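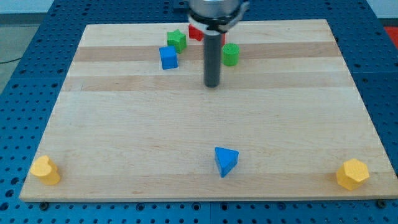 One participant from the spring round wrote that she had kept a budget for years and still could not say where a fifth of her take-home pay went until she had to log it line by line for the Demetti study. The second round of that study is now open for enrollment.

Call for Participants: Household Saving and Spending Diary, Round 2

Demetti is recruiting 200 adults in the Skokudbridge area for a study of how households divide income between debt repayment, cash savings and long-term investment. Data collection begins in July.

Eligibility

Applicants must be 21 or older, receive regular income from wages, self-employment or a pension, and have at least one savings or retirement account in their own name. There is no minimum balance. Only one person per household may enroll. Licensed financial advisers and current employees of Demetti or Lemieux are not eligible.

What participants do

Each participant keeps a daily record of money in and money out for the length of the study month. Entries are made in the Erkolitz diary, either in a web browser or on paper forms. Transactions under $2 may be combined into one entry per day. Transfers between a participant's own accounts are recorded separately from spending. Any single purchase over $1000 requires a short supplementary form covering the method of payment and whether the purchase was planned.

Participants also complete an opening questionnaire on debts, account types and savings goals, and a closing interview by phone.

The study does not provide investment advice, and no product is offered for sale at any stage. Account numbers and passwords are not collected.

Payment

Participants who complete the diary and the closing interview receive $200 by check or bank transfer. Partial diaries are paid in proportion to the days completed. Payments may count as taxable income.

Data handling

Diary records are stored under a participant code. Lemieux carries out the analysis and receives coded records only. Participants may withdraw at any time and request deletion of their entries up to the date of the closing interview.

How to apply

Complete the screening form on the Demetti website or pick up a paper copy at the Skokudbridge office. The office is closed on Wednesday. Applicants are notified of the outcome by mail or email, as indicated on the form. Round 1 participants may reapply.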